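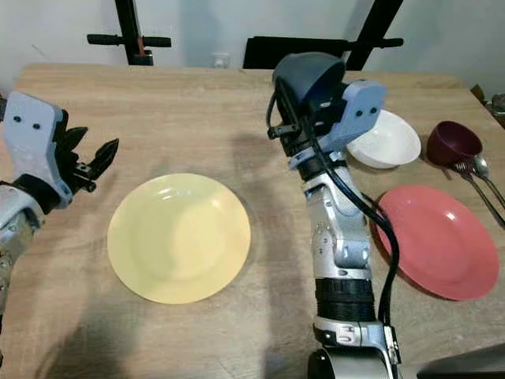

Open day at Nimlow, who else went?

tablescraps
September 30, 2024
So I finally made it to the Nimlow open day (my sister-in-law had a spare pass, bless her). They let us in 16 at a time and you get to stand pretty close to the two-armed robot while it does table stuff. Plates, a bowl, a cup, a fork and a spoon. I figured I'd be bored in five minutes and I stayed for the whole slot – then got back in line for another one!

Floarea Moldovan gave the talk. She said they've logged 3,000 pickups so far and the flatware still gives them the most grief. Anybody else go?

Grotovia
I was in the second group. Glad you had fun but I thought it was slow. Like, painfully slow. My eight-year-old clears a table faster, and she complains the entire time.

hank_o_matic
Slow compared to what though? I saw the Faltton demo last year and that was one arm picking up the same foam block over and over. Dishes are shiny and round and they slide. I'll take slow.

tablescraps
Yeah, I'm with hank on this one. Also did you two look at the grippers up close? Those ribbed fingers are so much skinnier than I expected, and the cables just loop down off the wrist. I kept waiting for one to snag on a plate.

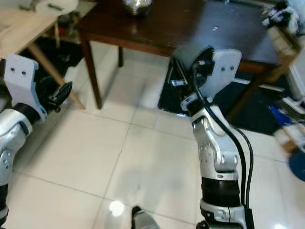 Anyway, I asked Luminița Voicu about the cables and she said they want to route them inside the arm on the next version, but that means new covers for everything and it's not in the budget yet. She was super patient with me, I must have asked her ten things.

Grotovia
Routing the cables inside is a pain when one goes bad. You'd have to pull the whole arm apart. I'd leave them where they are.

pewter_moth
Agree with Grotovia about the cables, disagree about the speed. My question is what it costs to run. Did they say?

hank_o_matic
Not in my group. Somebody asked and Floarea said to come to the Cârstea talk in October, they'll have numbers there. It's a bigger room, 200 seats.

pewter_moth
Thanks, signing up. Is there parking?

tablescraps
There's a lot behind the bakery. Get there early, it fills up fast.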